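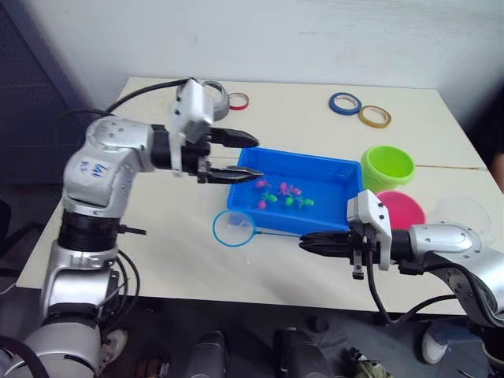
The blue tray on the white-topped table, with an arm on either side.

Kivmont Residents' and Lettings Association
Minutes of the ordinary meeting, 2024-03-26, 7 pm, ground floor room, Tapia House

Chair: Macarena Aravena
Minutes: Deividas Stankevičius
Present: 13 members, plus one prospective buyer who asked to sit in
Apologies: received from the owners of flats 2 and 30, Tapia House

1. Minutes of the last meeting
Agreed, with one correction. Under item 4 the word "freehold" should read "leasehold" in both places.

2. Matters arising
The gate on the seaward side of Doltow Terrace has been rehung. The closing spring is still too strong for small children and the contractor will be asked back. The letter to the council about the bus shelter has been sent and acknowledged.

3. Sales and lettings on the estate
The chair read out the quarterly summary from Meseleck, the managing agents. Two houses in Doltow Terrace have gone under offer. One flat in Tapia House has been withdrawn from sale and will be let from June. There are 187 homes on the estate in all, and nearly 30 of them are now let for holidays for at least part of the year.

Members discussed whether this figure was a worry. Several owners on the terrace said that parking was the main trouble, mostly on changeover days. Others pointed out that holiday lets pay the same service charge as everyone else. It was noted that the leases for Tapia House do not allow lets of under a week, but that the terrace houses carry no such rule.

Deividas Stankevičius asked if Meseleck could send the same house rules to every letting owner. At present each owner writes their own and some leave out the bin days. Agreed.
Action: DS to draft one page of rules and send it to the chair before it goes to the agents.

4. Sale boards

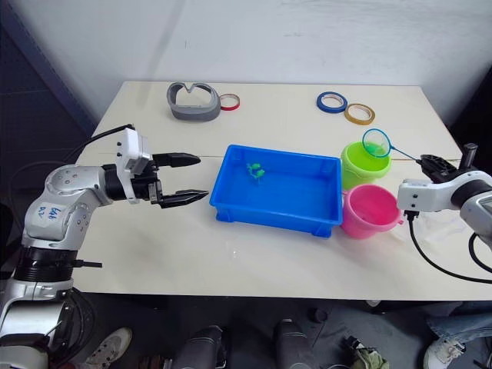
The estate rules allow one board per property, to be taken down within two weeks of completion. Four boards on the lower road have been up well past that. One has blown over twice and was left against the hedge. Meseleck say that only one of the four is theirs – the others belong to agents in town, who have not answered emails.

It was proposed that the association remove any board still standing after a month's written notice and store it in the bin enclosure for collection. One member asked who would pay if a board was damaged. The chair will check with the insurers before anything is moved. Proposal carried, subject to that, with one against.
Action: MA to write to the agents and to the insurers.

5. Access path to the beach
The handrail on the lower steps is loose at the second post. The path is owned by the estate as far as the bottom landing and by the council after that. The buyer sitting in asked whether upkeep of the path came out of the service charge. The chair confirmed that it does, for the estate's part only, and that this is set out in the sellers' pack.

A quote for the handrail has come in and was thought high. A second quote to be obtained. Until then the loose section will be taped off and a notice put at the top of the steps.
Action: Meseleck.

6. Service charge
The draft budget was handed round. The increase is mainly down to the roof at Tapia House. Terrace owners asked for the roof costs to be shown on a separate line, as they do not contribute to them. Meseleck to reissue the draft in that form. No vote was taken.

7. Any other business
A request for a second bicycle rack was held over. The light outside the post room is out again.
Owners who are selling were reminded to hand over gate fobs at completion, as replacements are charged to the new owner.

8. Next meeting
June, same room, date to be confirmed by email. The meeting closed at 8.40 pm.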